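Randau Travel Writing Prize Opens for Its Second Year

August 21, 2019

Entries are now open for the Randau prize, the small award for travel stories that took so many of us by surprise last year, and we could hardly be happier to see it back.
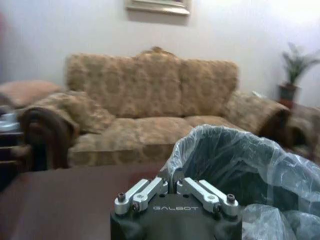 The first year drew 498 stories, a good many more than the organizers at Veven Books had planned for, and they were still reading long after they had promised to be finished. There were night trains and missed ferries, a very long walk with a very stubborn donkey, and one lovely piece set entirely in a bus station (a favorite in our office, though it didn't win). Irina Avram, who chairs the judges again this year, says she went back and read her favorites a second time just for the pleasure of it.

"I don't mind at all if you only went to the next town over," she told us. "Tell me who you met and what you had for lunch, and I'll come along with you."

The rules are much the same as before. Stories must be true, must be your own work, and should run to no more than 90 lines, typed, with your name on a separate sheet so that the judges can read without knowing whose trip they are on. You may send up to 2 stories, and there is no fee for either one. Writers who have already had a book published are welcome too, which was not the case last year and which led to quite a few letters!

New this time is a prize for travelers writing about a journey made with a parent or grandparent. It was suggested by Manouchehr Mohammadi, whose own memoir of driving to Stivel with his father came out from Veven in the spring and has found its way onto plenty of nightstands, ours included. He will read the entries for that prize himself, and has asked for patience, as he is a slow reader and likes to take notes.

About 50 of the stories will be gathered into a paperback next year – every writer included gets a copy – and the winners will be read aloud at the Randau library in November. Coffee and cake as usual, and do come early if you want a chair near the front.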